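Bakbridge Users' Forum > Arm Cells > Faults and Safety

Topic: Protective stop did not hold, cell 3

cell3_supervisor
I wish to report a fault on Wednesday. The arm was under a joint speed limit for the kitchen items task. At cycle 398 a protective stop was raised, and the arm then moved again before any person had acknowledged it. There was no injury and no damage. The cell has been withdrawn from use. The controller runs the Mudeo supervisor, and the log shows code 200 followed by a resume command. Has any other site recorded this?

rirnik_lab
We recorded the same sequence at Rirnik in June. The cause was a script which sent a resume after a wait of 2000 ms, whatever the reason for the stop. Please check your task script before you suspect the controller.

egilsson_support
Egilsson would advise against treating this as a script error alone. A protective stop should require a person to clear it. If the supervisor accepts a resume from a script, the setting is wrong and should be corrected there.

rirnik_lab
I do not agree. The setting is described in the manual and is off by default. A site which turns it on accepts the duty to control what its scripts send.

cell3_supervisor
Both points are noted. The script does contain a timed resume, copied from an older task. The remote clear setting was also on, and we have no record of who changed it. Please could Egilsson confirm whether the change would appear in the audit file?

egilsson_support
Only if the audit level is set to 3 or above. Please send the file in any case, with the cable routing at the wrist. A snagged cable can raise the first stop.

night_shift_ops
Cable drag would not give code 200 at our site. We see a different code for it. I would look at the reach over the oven first.

cell3_supervisor
The file has been sent by the support form. Views of the work area are attached. The cell will stay locked off until the setting and the script have both been reviewed. 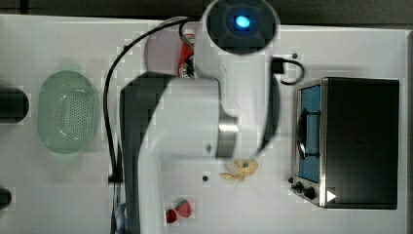
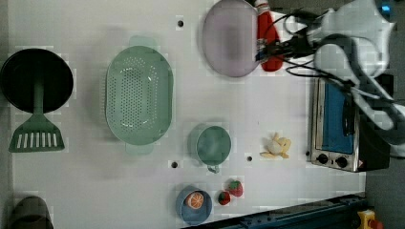 Attachments: cell 3, arm and kitchen items on the table, seen from overhead (2 files)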